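Kulley Stockroom News
February 25, 2023

Trays and small jars: handling notes

The shallow white plastic trays are now the standard holder for small jars at the Mirkel benches. Stock code is 1444. The first delivery was 200 trays, and Amr Kettani has put them on the lower shelf beside the wiping cloths. Jars go in lid up, label facing the front rim. Cloths stay outside the tray, on the board.

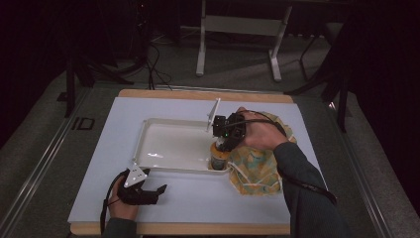 Can the cloths be washed with the trays?
Wash them separately. Lint collects in the corners of the tray and is slow to rinse out.

Trays are washed by hand in warm water with plain dish soap. Do not use scouring pads. The glossy inner floor scratches easily, and scratches hold label glue. Ribbed outer walls need a soft brush, worked along the grooves. Leave each tray to soak for 10 minutes if there is glue on the rim, then dry it upside down on the rack.
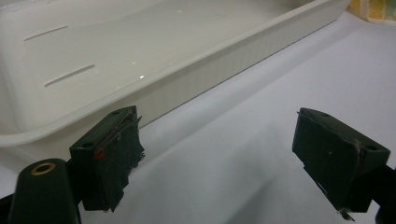

White tray with ribbed outer wall and rolled rim.

Cracked trays go to Jomar Dumlao in the Ernholm store for replacement. Write the bench number on a slip and tape it to the base. The next order, for August, is set at 820.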